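Jaso: handwritten recipe cards, typed up

README, last touched in October

Hi! So this is the folder where I keep my typed-up copies of old recipe cards. I bought a box of them at a flea market (way too much money, no regrets) and started typing them out at the kitchen table, and then people began mailing me scans of theirs, and now there are 300 cards in here and I've had to get organized.

What you get

cards.csv has one row per card: title, ingredients, steps, and any notes scribbled in the margins. 226 of the cards are in English and the rest are a mix, mostly Spanish and Portuguese. I left the spelling alone, so "choclate" stays "choclate" and please don't send me fixes for that!

scans/ has the originals, but only for some 100 cards. The others came to me as text.

Things to know

Oven temperatures are whatever the card says. If it says "hot oven," the temp column is blank. I used to guess and I was bad at it.

Cards marked "unsure" have at least one word I couldn't read. There are 40 of those, and if you're good with loopy cursive I would love your help.

The Vadano script in tools/ turns the csv into printable cards. It chokes on fractions, so run Curnolix on the file first, which swaps them for decimals.

Use it however you like, just mention Jaso somewhere. New cards are always welcome, typed or handwritten, and pen is so much easier for me to read than pencil. 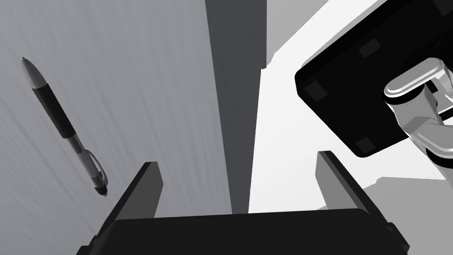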